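Shop Floor Talk > Automation and Robotics > Arms on the cable sorting bench, and what it did to our jobs

14 replies

benchrat_lou
Started this topic

Long post, sorry in advance. I've been reading this board for ages and figured it was time to give something back.

I work at Nitgate. We take in used office and lab gear, test it, and send the good stuff back out. The part of the job everyone used to dread was cables. Bins of them, all knotted together, USB with network with power with who knows what. You'd stand there for a whole shift picking them apart, checking the ends, coiling them and dropping them in trays. I did it for five years. My wrists can tell you all about it.

In August we began moving that work over to robot arms, and I have to say I love it! I did not expect to. I was one of the people grumbling at the meeting. But what I do all day is so different now that I keep catching myself looking forward to Thursday, when the new bins come in.

Most of us are at desks right next to the tables now. One person sets out a batch, checks the layout and starts the run, and the rest are at their screens going over what the arms got wrong the day before. We mark the bad grabs, we write down why we think they went bad, and those notes go back into the training set. So the people who used to do the coiling are the people who decide what good coiling looks like. I think that's pretty great.

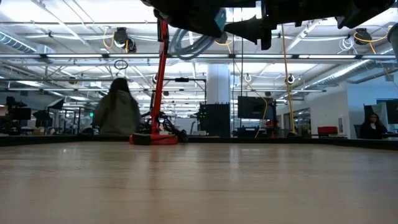
Our area, seen across one of the tables. People and screens on the far side.

The software side is called Inthanon. I won't pretend to know what goes on inside it. What I do know is that when I tell it a grab was bad, I get a little box to type in, and somebody reads the box. I wrote a whole paragraph once on why you never pull on a cable by the plug, and the next week there was a rule for it.

Ask me anything. I'm on break till 2.

greasefitting
Congrats on liking your job, I mean that. But how many people were on cables before and how many are on it now? That's the part that always goes missing from these posts.

benchrat_lou
Fair question. Same crew. Two people moved to intake because they asked to, and the spots they left were filled. Could that change in a year? Sure. I don't run the place.

greasefitting
Okay. I'll believe "same crew" when it's still the same crew next August. We had the same talk at my old plant with palletizers and the first six months were lovely there too.

tinsnips_and_tea
What's the pay like though? Going from "sorter" to "person who teaches the robot" sounds like a different job grade to me. If you're writing the rules it follows, that's skilled work and they should pay it that way.

benchrat_lou
They did change the title, and there was a bump. Not a giant one. I've brought up exactly what you just said and I'm going to keep bringing it up. If anyone has been through a regrade like this, please tell me how you worded it.

slowfeed
We run something close to this at Plalora, except it's small hand tools. I agree with Lou on the boredom part, it's night and day. But I want to push back a little on "love it." I miss having my hands busy. Sorting was dull, yes, and it was also the one part of the day when I could talk to the person next to me for an hour and still get my work done. Now I'm reading a screen, and you can't chat and mark grabs at the same time. I go home with a tired head where I used to go home with tired hands. Some days I'd trade back.

benchrat_lou
Slowfeed, that's real, and I should have put it in the first post. It did get quieter. We switch every couple of hours between screens and setting up tables, and that helps a ton. Setting up is the fun part for me anyhow! You get to think like a troublemaker. Which cables lie close together, which ends are going to hang over a neighbor, whether to throw in something that isn't a cable at all and see what it does about it. I'm a bit too fond of that last one.

mod_pinwheel
Moved this from General to Automation and Robotics. Carry on, good thread.

oddjobs_ray
Can you say more about setting up? I'm trying to talk my boss into letting the bench people do that where I am. Right now an outside outfit lays everything out for us, and they make it so tidy that the arms look like geniuses until the real bins show up.

benchrat_lou
Ray, YES, fight for that. Tidy batches teach it tidy things. We keep a list of layouts that came from the people who used to do the sorting, and it's up to 3838 entries, because everybody has a story about some awful bin they had to deal with. Some are simple, just a few coils in different colors with room between them. Some have ends lying across other ends. We'll put a lamp on the table, or a folding knife off to one side, because things like that do come in mixed with the cables and the arms have to deal with them being there.

Those entries get used, too. When a layout goes badly, the person who wrote it is the first one asked how they'd have gone at it by hand. With loose coils I always told new hires to start with whatever has the most space around it and leave the crossed ends for last. I typed that in pretty much word for word.
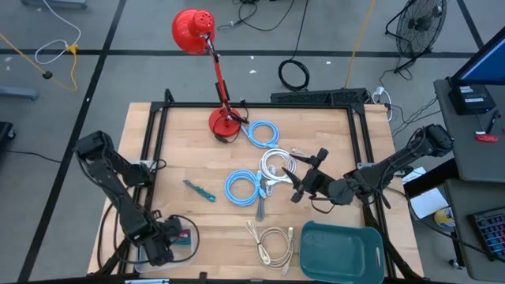 tinsnips_and_tea wrote back that this was the strongest case for a raise in the whole thread, and that Lou should print out the layout list, put names next to the entries, and bring it to the next pay talk. If the shop is leaning on what the sorters know, she said, then it ought to be written down whose knowledge it is.

benchrat_lou
Oh, that's good. The entries have initials on them already. I'm going to do that.

greasefitting
Seconding it. And keep your own copy. That's me being a grump again, but if you write down everything you know and hand it over, you want a record that you did. What you know is the thing they were paying you for.

slowfeed
This is where I get stuck as well. At Plalora they asked us for "tips" and people just shouted them out in the break room. No initials, no list. I gave away ten years of tricks for a sandwich.

oddjobs_ray
Was it at least a good sandwich

slowfeed
It was egg.

wirenut_dee
Different angle. I'm in safety at a shop that uses Tostico guarding on everything, and I'd like to hear how you handle hands near the table. If your crew sets up batches every couple of hours, that's a lot of reaching in. Who can start a run, and where do they have to be standing? In my shop only the person who did the setup can start it, and they have to be back at the desk first. We had some arguing over that rule. The people who argued most were the ones who'd been there longest and figured they knew where the arms would go.

benchrat_lou
Same rule here, almost exactly. Whoever sets up also starts it, from the desk. If somebody else wants to move one cable, the run is off and the setup person checks it again. I was one of the arguers, by the way. Then I watched an arm go for a coil from a side I'd never have picked, and I quit arguing.

Break's over. I'll get to the rest tonight. Dee, if you have your rule in writing and you're allowed to share it, please send it to me. Ours is a sheet of paper taped to a wall and it could use some help.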